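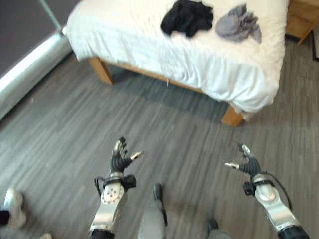

Ob wir am Tag der offenen Tür auch die Wäsche zeigen, wollte Wunley wissen, oder nur das Laufen.

Start – Projekte – Notizbuch – Kontakt

21. Sep. 2019, Probe für die Vorführung

Beides, so der Stand. Ablauf 24 Minuten, Bett und Kleidung bleiben im Programm. Ponddale rechnet mit fast 1.000 Besuchern, also Gruppen bilden. Hände vor jedem Durchgang in offene Stellung fahren. Handgelenkkabel prüfen. Absperrung fehlt noch – bis Oktober klären.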